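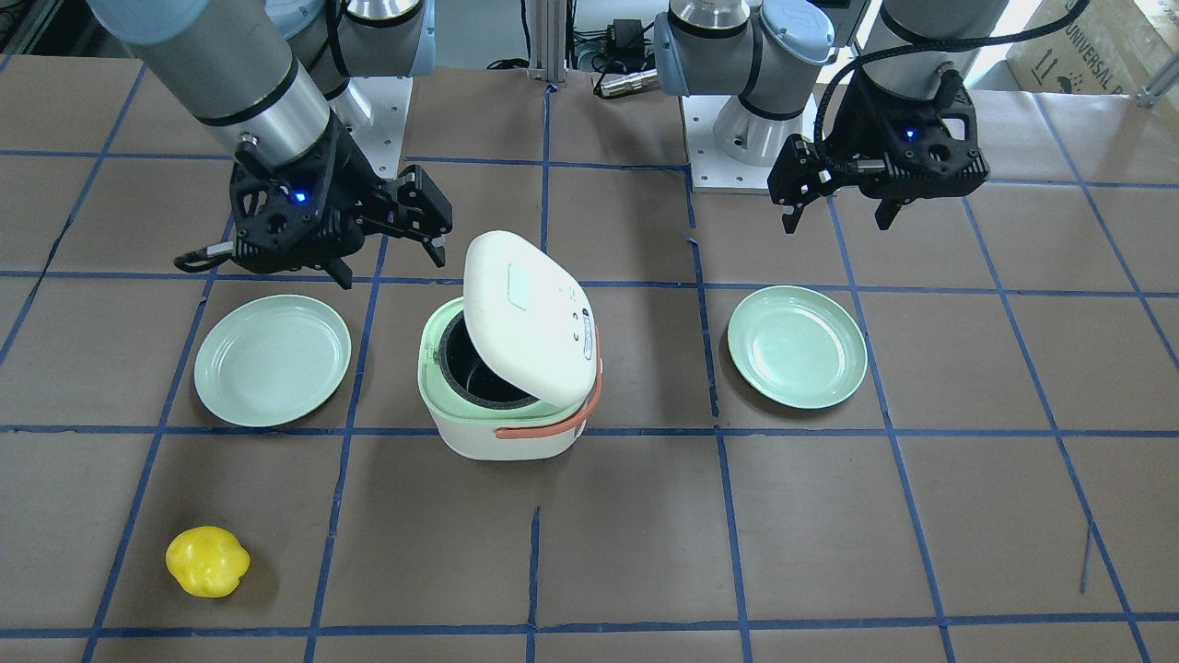
Saturday, August 4, 2018

Bail conditions tracker, court records desk. Spent the morning on the Niveteo export again. The district court changed its hearing list layout in July and the importer has been dropping the second and third conditions wherever an order runs onto a new line. Surrender of passport comes through, no-contact and curfew do not. Reran the whole set from the clerk's office, 1,888 orders, and 42 came out with fewer conditions than the paper copy. Sorted those by hand into a grid of big squares on the table, one square per kind of condition. Slow, but the gaps show up fast that way. Most are in the no-contact square.

Fix for now: split on the condition number and ignore line breaks. Works on July. Fails on anything typed before the clerk's office began numbering, so the older orders still go through the old rule. Left both in and set a switch on the order date.

Stop departure orders. These are kept on a separate sheet and refer back to the bail order by case number only. Seven have a case number that matches nothing. Two of those are plain typos (digits swapped). The other five I can't place. Will ask at the counter Monday and not guess. Do not fill these in from the newspaper reports. We did that in spring with Skandari and got the wrong defendant company.

Social media conditions. Need a decision on how to code these. At present "deactivate all accounts," "no posting about the case" and "no posting" all go in as one value. They are different things and people who use the tracker will want to tell them apart. I have put three codes in the draft list. Old entries stay as they are until someone rereads the orders.

Huenchumán file: the variation hearing moved from the afternoon list to the morning list and we logged it as two hearings. Merged. Check that the adjournment count went down by one. It had not when I looked, may need the overnight run.

Clenus scanner is jamming again on the legal size paper. Feeding by hand is fine up to around 60 pages, after that it skews and the text reader loses the right margin. Rescan the last batch before anyone uses it.

To do
- counter, five unmatched case numbers
- rescan last batch
- agree on the social media codes before the September release
- write down the date switch in the importer notes, it is only in my head

Search this notebook Enter keywords Go

Home | Entries | Codebook | Datasets | Contact

Recent entries
Hearing list layout change, first look
Sealed orders and what we leave out
Surety amounts, rounding problem
Skandari correction
Scanner settings for legal size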